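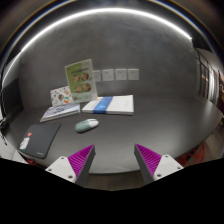
So I finally went to one of those open data meetups I keep telling you all about and never attend. It ran from six in the evening in the upstairs room at the library, and I walked in expecting a bunch of people comparing laptops. There was some of that! But mostly it was neighbors who wanted to know why the number 14 bus never shows up when the sign says it will (my kind of crowd).

Quick background if you're new to this blog. Our city puts a pile of its records online – bus arrivals, pothole reports, tree plantings, that sort of thing – and for years the only way to get any of it was to download a monster spreadsheet and hope for the best. Last August they moved the whole lot to a new site called Prarna. I was grumpy about it because all my old bookmarks broke, and I'm still a little grumpy, but the search is so much better now.

We split into groups and I ended up at the bus table. Someone had already pulled three months of arrival times into Tratex, a free charting tool I'd never touched before, and within half an hour we had a map of the stops with the worst gaps. Two of them are on my own street. I felt weirdly proud??

The pothole group had a harder time. Half their reports had no street number, and "by the big tree" doesn't map very well. They spent most of the evening arguing over whether to guess the locations or toss those rows out. I'd toss them, but I can see the other side – the people who write "by the big tree" still have a pothole, and they deserve to be counted too.

One thing I wish the city would fix: the files don't say when they were last updated. We found two versions of the same bus stop list with different totals and no clue which one was newer. Just put the month at the top, please!

Anyway, I'm going back next time, and I've promised to bring the stop list cleaned up. If you ride the 14 and keep any kind of notes on it, even scribbles on the back of a receipt, leave me a comment. I'll also take cookie suggestions, as the snack table was pretty sad.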